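4. How a Spouse Becomes a Search Result

4.1 The question arrives before the fame

Anyone who has typed the name of a television presenter into a search box knows what comes next. Before the viewer has finished the surname, the box offers "husband," then "salary," then "height." The presenter may have spent years reporting on floods and school budgets. The box would like to know who she married.

Our interest in this section is in the pages that answer the question, or at least accept it. We call them spouse pages. A spouse page is a short article whose headline promises facts about the partner of a broadcaster and whose body text supplies facts about the broadcaster, most of them taken from the station's own biography. The partner usually turns up in the second paragraph, is said to be "private," and is then left alone for the rest of the article, which seems considerate given the headline.

We collected spouse pages concerning 16 presenters at regional and national stations. Three of the sites publishing them, Prullen, Marnside and Arsenault, account for most of the material, and for nearly all of the material that other sites later copied. Each presenter was followed from the day a new post was announced until the search suggestions settled down. In one case, a weather presenter promoted to a morning show in June, they never did.

4.2 Where the facts come from

Ortner's working rule, which we adopted early and regretted only during coding, was that every claim in a spouse page must be traced back to the earliest page that makes it. For claims about schooling and first jobs this was simple. The trail ended at the station biography, often with the same adjectives in the same order. One presenter's "lifelong love of storytelling" reached us in 43 versions, including a "permanent affection for telling tales" and, on Marnside, a "life-length fondness of the story." 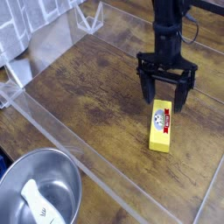

Claims about the spouse behaved differently. A typical trail began with a caption on a public social media post, in which the presenter thanked somebody by first name. Prullen would report that the presenter "is believed to be married" to a person of that name. Arsenault, citing Prullen, would drop the belief. By the third page the spouse had an occupation, and by the fifth he had a net worth. Two of the first names in our sample turned out on inspection to belong to producers, and one to a dog.

The hedges deserve a word of their own. They are the first thing to be lost in copying and the last thing to be restored. Tomoana coded every hedge in the sample by hand and found no page that added one to a claim it had copied without it. A claim could get more certain with each retelling, but it never got less so. We had planned a category for pages that reduced the certainty of their source. It is still in the coding sheet, and it is still empty.

4.3 The synonym problem

Much of the odd wording in spouse pages comes from software that swaps words for their near neighbors so that the text will not match its source. The results have a certain charm. "Anchor" became "mooring device" on one page and "tether" on another. A "weekend host" was a "Saturday-and-Sunday landlord." A presenter who had "covered the capitol" was said to have put a lid on it.
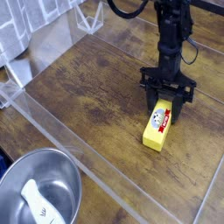

We first treated this wording as noise and set out to clean it. That was a mistake, and it cost us most of a summer. The swapped words are the best evidence we have of who copied whom. When Arsenault repeats "mooring device," it cannot have gone to the station biography, which says "anchor." It went to Prullen. Once we stopped correcting the text and began to follow the errors, family trees for the pages could be drawn with fair confidence, and Figure 5 shows the tree for the busiest of them. Readers with a background in manuscript studies will recognize the method and may wish we had asked them sooner.

Figure 5. Descent of one claim ("married in a small ceremony") across spouse pages. Solid lines mark a shared swapped word; broken lines mark a shared order of facts only. Pages with no known parent are grouped at the left.

4.4 What the presenters say

Seven of the 16 presenters agreed to speak with us. Their feelings about the pages were milder than we had expected. Most had read one or two, generally because a relative had sent them. The complaint we heard most often concerned age, which the pages get wrong in both directions, though only one direction drew complaints. One presenter had been listed as 50 for long enough that she had begun to look forward to catching up with it.

Attempts at correction went badly. Four presenters had written to a site, and one received a reply – an offer to write a sponsored profile. The Resten archive of page changes, on which we relied for dates, shows that the disputed page was altered a week after her letter. The new version kept the error and added that the presenter was "known to be responsive to fans."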